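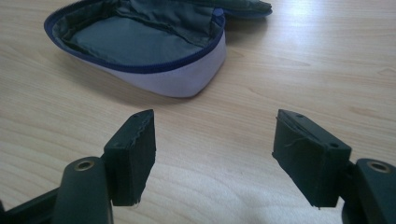

The riding program at Nirnach has had its best spring so far, and I'm glad to be writing this report with good news in nearly every part of it. Your grant reached us in March and by the end of April we had 20 riders in the novice eventing group, up from a handful last fall. They come from all over the district, several of them on school horses they share with a friend, and they have worked hard through some truly miserable weather. Each rider now keeps a small kit of their own for show days (a soft zippered pouch like the lilac one with the navy zipper is plenty big enough) with hair nets, spare gloves, number pins and a copy of the dressage test. It sounds like a tiny thing, but mornings at the trailer are so much calmer now!

Training

Flatwork sessions have run as planned, with two groups on the indoor arena and one outside whenever the footing allowed. Guðlaug Kvaran took over the dressage coaching in March and the change in the riders' position is lovely to see. She has them riding without stirrups for the first part of every lesson, which got a few groans, and then she films the last circle so they can watch it back. Attendance for the period was 97 percent, and most of the absences came from one stomach bug that went through the older group in the same week.

Jumping has been led by Konrad Hauser. We held off on the cross-country schooling until the ground dried out in late April, a bit later than the schedule we sent you. Once we did get out there we made up for it - three trips to the course at Vorville, with the water complex open for the last two. Every horse went through the water by the end of the second trip, including Grikton, who had spent most of the first one standing on the bank and looking at it. His rider stayed patient the whole time and I was very proud of her.

Competition

We entered the Vorville spring trials in May with 11 combinations at the two lowest levels. All but one completed. The rider who didn't finish was eliminated for missing a fence, jumped the rest of her warm-up beautifully, and has since walked every course in the area twice. Our best result was a second place in the introductory class, on a dressage score we would have called a dream last year. Two more riders finished inside the top ten. Konrad has written up notes on each round and I can send them along if you would like to read them.

Facilities and horses

The new show jumps arrived in April and are in use. We bought poles, cups and eight pairs of wings, and the old ones have gone to the pony group, who painted them in colors I would not have picked. The arena drainage on the north side is finished, too. We dug roughly 54 yards of trench, a little more than the quote, and the contractor from Eberhard held the price.

Two of the school horses had time off. Pepper had an abscess and was back in work in under two weeks. The gray mare strained a tendon in the field and is on controlled walking until the vet sees her again in July. We have borrowed a cob to cover her lessons, and he is already a favorite.

Budget

Spending is on track overall. Coaching and jumps came in as planned, and drainage was fully covered. Travel is the one line running high, with fuel and the extra Vorville trip to blame. We would like to move $100 from the printing line to travel, and I'd be grateful for a yes or no on that before our next entries close.

Coming up

The summer camp is full, with a short waiting list. Guðlaug will run a dressage test day in June with an outside judge, open to other barns, and we plan to enter the team class at the August trials if the gray mare or a good substitute is ready. Konrad also wants to start a course-walking evening for parents, and the first one is set for 6:30 p.m. after the June test day. You would be very welcome at either one - please let me know and I'll save you a parking spot near the ring.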